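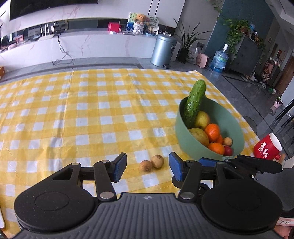
Figure 1. The Plitonow hand-held gripper, fingers open, with two small fruits on the cloth between the fingertips.

Handout 5: Reviewing a hand-held gripper kit

This handout goes with the second lecture on buying in equipment. The case is the Plitonow, a hand-held gripper kit sold by Gasico. You should have read the Drorner notes on two-finger grippers before the session. Bring your own copy of the review sheet.

What is on offer

Gasico sells the kit in two forms. The basic kit is the gripper, a camera mount, a charging lead and a set of spare finger pads. The full kit adds Medrano, a hosted service that takes in the recordings, lines up the finger opening with the video and gives back files ready for training. Medrano is paid for by the month and can be stopped at any time, but files are only kept for 15 days after that.

The price we were quoted in November was 2119 pounds for the full kit, with the first month of Medrano included. A spare set of finger pads is 222 pounds. Pads wear, so put at least one extra set in any costing you do.

Build and handling

The finger pads are blue rubber and the arms behind them are riveted. Note this on your sheet under "repair". A riveted joint cannot be tightened with a screwdriver, and the supplier's terms say that worn arms must be sent back as a pair.

Small round items are a fair first test of any two-finger tool. Try them singly before trying them in pairs. Two fruits lying side by side, as in Figure 1, leave little room for a finger to come down between them, and a wide pad may push the second one away. A patterned cloth is useful for practice as the squares give you something to judge distance by.

Working at a bowl

A full bowl is harder. The rim limits the angle of approach, and tall items get in the way of the arms. With mixed produce, plan the order of picking before you start:

1. Take out anything that stands above the rim, such as a cucumber.
2. Take the round fruit from the front, one at a time.
3. Leave large or awkward shapes until there is space beside them.

Keep the wrist level on the way in. Most new users tip the tool forward, and the camera then loses sight of the item – this is the most common reason for Medrano to reject a recording.

Figure 2. Gripper fingers at a bowl of mixed produce.
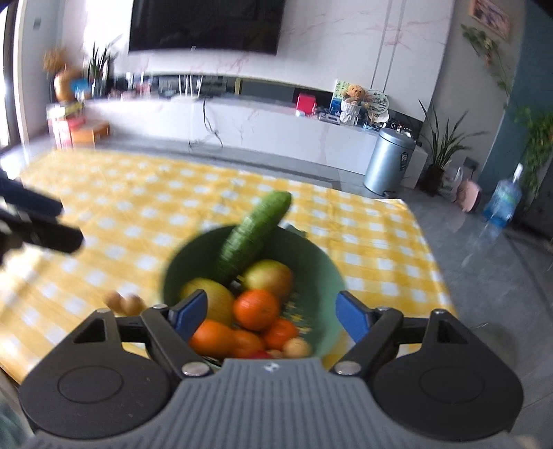 Points to cover in your review

Write one side of A4. Say who the kit would suit, what it would cost over a year with Medrano and without it, and which parts you would expect to replace. Give the basic kit and the service separate marks.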